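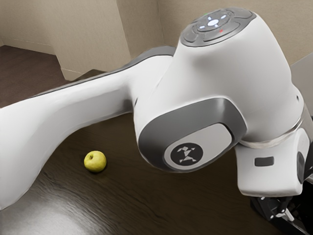

Slide 1: White robot arm and an apple on a table, computer rendering

Talk notes, Benedetta Dal Bello, 2019-07-06
The Drolano border crossing after the closure

Start with the dates. Crossing shut in the spring, reopened to foot traffic in June. Trucks still go by way of Prusar, which adds 68 miles each way.

Slide 2. Who was stuck. The Priltgate relief office registered 3,741 people on the Murín side during the closure. Most were seasonal workers. Say clearly that the number covers registrations only - families who stayed with relatives never signed up.

Slide 3. The talks. Two rounds failed over who would staff the customs post. The third produced a one-page text, signed by the deputy ministers. Read the second paragraph out loud, slowly. The word "temporary" is in it four times.

Slide 4. What opened and what didn't. Pedestrians with a resident card can cross in daylight. The clinic bus was promised and hasn't run. Of 79 detainees on the exchange list, 20 have gone home.

Pause for water. Check the clock, skip slide 5 if past the half hour.

Slide 6. What to watch: the text expires in the fall and neither capital has named a team to renew it.

Questions. If asked about sanctions, refer to the handout, page 3.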